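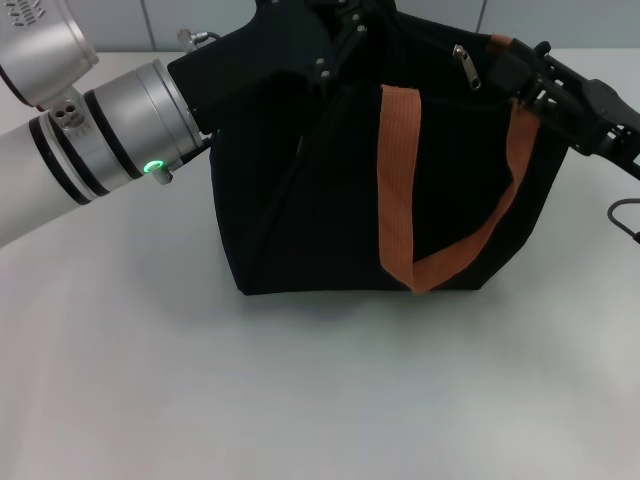

Onemero is a buying guide and repair shop for everyday bags, and we started it out of irritation. Most of what gets written about bags is written by people who had the thing for an afternoon. We don't trust that, and we don't see why you should. Take a black fabric tote with an orange webbing strap hanging down the front. A store listing will tell you that the color pops. We want to know how the strap is stitched where it meets the cloth, what thread was used, and whether the maker will sell you a new strap in three years. Usually the answer to the last one is no.

Who we are

We are a small company with one workroom and one website. The repair bench came first. The reviews grew out of it, after we noticed that the same failures kept coming back across the counter on bags at very different prices. We still earn most of our money from repairs. Reviews bring in some, through reader subscriptions. We don't take ads from bag makers and we don't keep samples they send us.

We have heard every version of "independent" that this business has to offer, so we'd rather you judge us by the work. Our ratings are public, including the ones we later changed, with the old score left in place next to the new one.

How we look at a bag

We buy it at full price from an ordinary store. Somebody carries it for 27 days with normal loads – groceries, a laptop, library books, gym shoes. After that it goes to the bench and gets opened up along the seams. A bag that can't be opened without wrecking it loses points, and we say so in the review.

We don't use the words "premium" or "lifetime." A lifetime warranty is only as good as the company that wrote it, and we have read 204 warranty pages that suggest you should keep your receipt and your expectations low. Many exclude "normal wear," a phrase wide enough to cover nearly every bag we have ever fixed.

What we are doubtful about

Recycled fabric claims, mostly. Some are solid. Others rest on a single line in a supplier's brochure, repeated until it sounds like a fact. We ask for paperwork, and where none comes we print that none came. We feel much the same about "water resistant" and about any pocket described as secret.

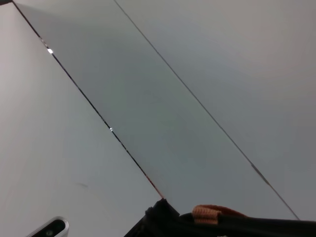
A clear sheet on a white surface.

Our other projects

Custono is our parts list: buckles, webbing, zipper pulls and thread, sold in small amounts to people who do their own mending. It carries 300 items, with plain notes on what each one fits. Lysenko is the pattern library, free to read, and slower to grow than we promised. Fovach was a rental service for travel bags. It lost money and we closed it in March. We leave it on this page as we don't think a company history should only list the parts that went well.

Working with us

Repairs can be dropped off or mailed in. We give a price before we start, and if the repair would cost more than the bag is worth to you, we send it back untouched and you pay the postage. Makers who think we got something wrong can write to us through the contact form – we print corrections at the top of the review.

Page last updated January 1, 2020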